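We use cookies to keep this site working and to see which stories people read. By carrying on you agree to our cookie policy. Accept / Manage settings

Worktops, whisks and a great deal of tea: Jasbridge kitchen opens its doors for July

It has been a long time coming, and there were mornings in the spring when it looked as though it might not come at all, but the shared kitchen on Ostar Lane is finished, and from the first week of July anybody living in Jasbridge will be able to book it for an afternoon of jam, a batch of bread or a birthday tea too big for the kitchen at home.

The room is at the back of the old Steiner drapery, the one with the green tiles by the door that so many readers will remember for its buttons and its school ties. The shop closed 12 years ago and the back room was used after that for storing chairs, and then for storing rather more chairs, until the Jasbridge Larder group took on the lease and began the slow business of clearing it out. They started with a skip, a kettle and a good supply of biscuits, and the kettle at least has hardly been off since.

Catalina Leiva, who has run the Larder's cookery sessions for five years (first in the scout hut, then in the library annexe, and for one very cold winter in her own front room), was in the new kitchen by eight in the morning when we called round, wiping down a worktop that to our eyes did not need wiping.

"I can't leave it alone," she said. "I've spent so long cooking on trestle tables with a cloth over them that I keep coming in just to put my hand on it. My mother had a marble slab for pastry, only a little one, and we were all forbidden to touch it. Now I've got a whole run of the stuff and I'm telling everybody to get their elbows on it."

The worktops are white marble with thin grey veins, polished so that the light from the window sits on them, and they were very nearly something else altogether. The first plan was for plain steel, and the money had been set aside for it, when a hotel up at Fustevmont decided to refit its breakfast room and offered the old counters to anybody who would come and fetch them. Fetching them took two trips, a borrowed van and a good many blankets, and one of the longer pieces had to come in through the yard window with the frame taken out. It went in on the first try, to the great relief of everyone standing underneath.
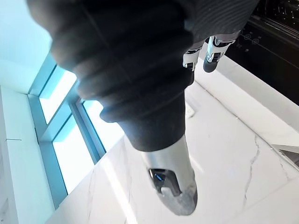 The marble worktop in the new kitchen at Ostar Lane, with the black appliance and its control icons behind.

Angeliki Chrysikopoulos, who drew up the layout and has since been roped into painting most of it, told us the marble changed a good deal of her thinking. She had pictured a dark, busy sort of room with shelves on every wall. Once the pale stone was in, she took half the shelves off the drawing, kept the wall behind the worktop pale as well, and let the glossy black of the cooking equipment be the one strong thing in the room.

"It shows every fingerprint, I do know that," she said cheerfully. "People have been telling me so since the day it arrived. But you give it a rub with a soft cloth and it comes up lovely, and I would sooner have something that people want to look after."

Looking after it will be part of the bargain. Marble does not care for lemon juice, vinegar or red wine left standing, and so there are boards to go under anything sharp or sour, and a notice by the sink asking cooks to wipe up spills as they go. Hot pans are to be set down on the trivets (a lovely mismatched collection, most of them given by neighbours, and if you have a spare one at the back of a cupboard they would still be glad of it). Bakers, on the other hand, are being encouraged to roll out straight on to the stone, with nothing more than a dusting of flour.

Bookings for the first month have gone briskly. When we looked over the diary there were 26 names in it, among them a father and daughter who want to learn to make proper dumplings, a choir with a summer supper to get through, and a gentleman from the allotments who has more gooseberries than he knows what to do with and has promised to share. The afternoons have filled up soonest, but there are still mornings to be had, and the early evening slots are nearly all free.

An afternoon's use of the kitchen costs £12, and that takes in the gas, the electricity and the loan of anything in the cupboards. Ms Leiva's own classes start up again in the second week, with bread first and then preserves, and she tells us that complete beginners are just as welcome as anybody else - more so, if anything, as she says they are much better at following instructions. Children may come along with a grown-up, and there are two sturdy steps put by so that the smaller ones can reach.

There is still a little to be done. The pantry door sticks, the blind for the yard window has been sent back for being the wrong width, and the old Steiner sign, found behind all those chairs with most of its gold lettering in place, is waiting for someone with a steady hand to touch up the S. Ms Chrysikopoulos would like it hung over the inner door in time for the opening tea, which begins at 3pm and will go on until the cake has gone.

To book a session or to offer a trivet, call in at Ostar Lane between ten and noon, or leave a note in the box beside the green tiles.

Enjoyed this story? Sign up for our free newsletter and have the news from Jasbridge sent to your inbox every week. You can unsubscribe at any time.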